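TXT 214 Textile Materials and Care
Unit 4 handout: Woven structure, stiffness and edge behaviour
Prepared by Morag Cairns. Lab sections: Callum Tennant, Ching-wen Hsiao.

4.1 Scope

Unit 3 dealt with fibre and yarn. Unit 4 deals with what happens once yarns are interlaced: how openly they are set, how the cloth bends, and how it behaves where it has been cut. Knits and nonwovens are left to Unit 6. Read the Rendholm notes on yarn twist before the first lab, as the terms are used without further definition.

4.2 Sett and cover

Sett is the number of yarns per unit width, stated separately for warp and weft. The cloths in sample set A run from 18 to 20 ends per centimetre in the warp. Cover factor relates sett to yarn diameter and gives the fraction of the surface area occupied by yarn. Two cloths of equal sett can differ widely in cover if one uses a coarser yarn.

Work on a flat, pale surface and leave the cloth under no tension for a few minutes before counting. Take counts at five places, none of them within 100 mm of a selvedge, and report the mean.
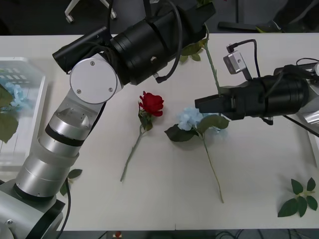
4.3 Bending and drape

Bending length is measured on the cantilever tester. A strip is advanced over the edge of the platform until its tip meets the inclined plane, and half the overhang is recorded. Test warp and weft strips separately, face up and face down. Flexural rigidity is then calculated from bending length and mass per unit area.

Rigidity rises with the cube of bending length, so a small reading error at the tester becomes a large error in the result. Students using the Bornico worksheet should note that column 4 expects centimetres. Entering millimetres gives a figure too large by a factor of one thousand, and this was the most common fault in last year's reports.

A strip cut on the bias bends and shears more readily than one cut on the straight grain. Shaped pieces take advantage of this. A petal, collar or ruffle cut on the bias can be stretched along its rim to produce a curl, while the grain through its centre stays comparatively stable. In an open, coarse weave the distortion is visible as a change in the angle at which the yarns cross. 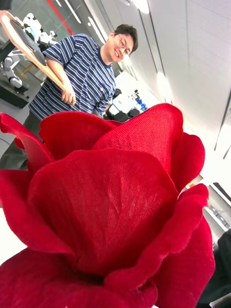 Stiffening agents reduce this movement. Starch and gelatine are removed by laundering; acrylic finishes are more durable but may discolour under heat. Apply the agent before shaping if the piece is to be pressed, and afterwards if it is to be curled by hand.

4.4 Fraying

Fraying is the loss of yarns from a cut edge. It increases with long floats, low cover and smooth filament yarns. A plain weave in spun yarn frays less than a satin of equal mass. A bias edge sheds short ends but seldom unravels in long lengths.

4.5 Lab work

1. Count sett and calculate cover factor for samples A1, A3 and A6.
2. Measure bending length for A3 in both directions.
3. Cut one straight and one bias edge from A6, tumble as directed, and weigh the loss.

Reports are due in November. Late work goes to Callum Tennant in room 937.

Reading: Lie, Unit 4 supplement, sections on shear and recovery. The Cowie tables are on reserve at the library desk.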